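Wednesday, July 17, 2024

Up at five again without the alarm, which never happens in winter! The tomatoes have finally gone. I counted the first flush before breakfast - 30 on the two Trutholm plants alone, and they were the ones I nearly pulled out in June when the leaves curled. So glad I left them be. Ate one standing in the wet grass in my slippers, seeds down my chin, and it was so good I went straight back for another.

The big job today was the bean trellis. The old one came down in Sunday's wind and I've been putting it off, but it was cooler this morning and I had the posts in by ten. I ran the twine closer together this time, and the runners seem to be grabbing it already (or I like to think so). Found a praying mantis on the second post, bright green, no longer than my thumb. Stood and watched it for ages. It turned its whole head to look at me!

Mohandas Salian came by at lunch with a bag of okra seedlings he had no room for, and we got talking about seed saving, as we always do. He's been keeping the same line of eggplant going since he moved here and swears it has settled into our clay by now. He ferments his tomato seeds for two days, I do three, and neither of us will budge. I'm going to do a batch each way and sow them side by side next year. I've already written the labels.

Then the sorting. I've been meaning to clear the seed box since last November and today I did it at last, the whole thing tipped out on the kitchen table.

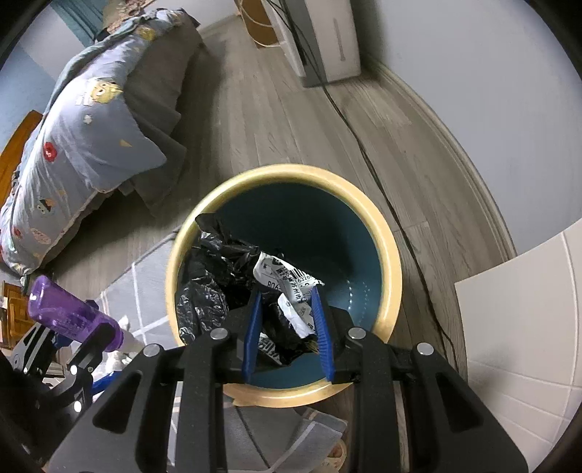
Half of the packets were so old I'd forgotten buying them. I kept the lettuce to test on a damp paper towel, and the marigolds, because marigolds will come up from anything. The parsnips had to go, they're hopeless after a year. But right at the bottom there was an envelope of my aunt's hollyhocks, the dark red ones! I really thought I'd lost those. They're soaking in a saucer now and I keep going over to look at them.

Spent the evening watering - the rain barrel is down to the last few inches, so I did the squash and the new okra and let the lawn sulk. It got up to 90 by four. The swifts were out until nearly dark, screaming over the roof.

Tomorrow: pick the rest of the currants, tie in the cucumbers, ask Mohandas if he wants any chard. There is so much chard.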